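The Noltstead Small Claims Binder

I put the first Noltstead binder together after my own fight over a fence, when I walked into small claims court with a grocery bag full of receipts and a judge who was very patient with me. I won part of it (not the part I cared about!) and came home determined to be better organized. So this is what I sell now -- a sturdy ring binder with 13 tabbed sections, a fill-in timeline, a contact log and 18 clear sleeves for receipts, letters and printed texts.

The timeline is my favorite bit. You write down what happened, the date, and which sleeve the proof is in, and when somebody asks you "when did you first complain?" you just flip to it. Dorota Kołodziej, my neighbor and a retired paralegal, went through the tab names with me and made me move the contract to the front. 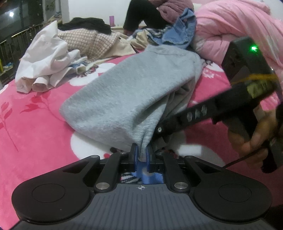

Can I use the binder if I have a lawyer?

Most lawyers are happy to get papers in date order, so bring it to your first meeting and ask what they'd like added or taken out.

Please know I'm not a lawyer and the binder isn't legal advice. Filing limits, forms and fees are different from state to state, so call your clerk's office before you fill in the cover sheet -- they're usually nicer than you'd expect.

It comes in navy or gray and holds 212 sheets. Extra sleeves are sold in packs of two. If a ring arrives bent, write to me and I'll send a new binder, and you can keep the tabs from the old one.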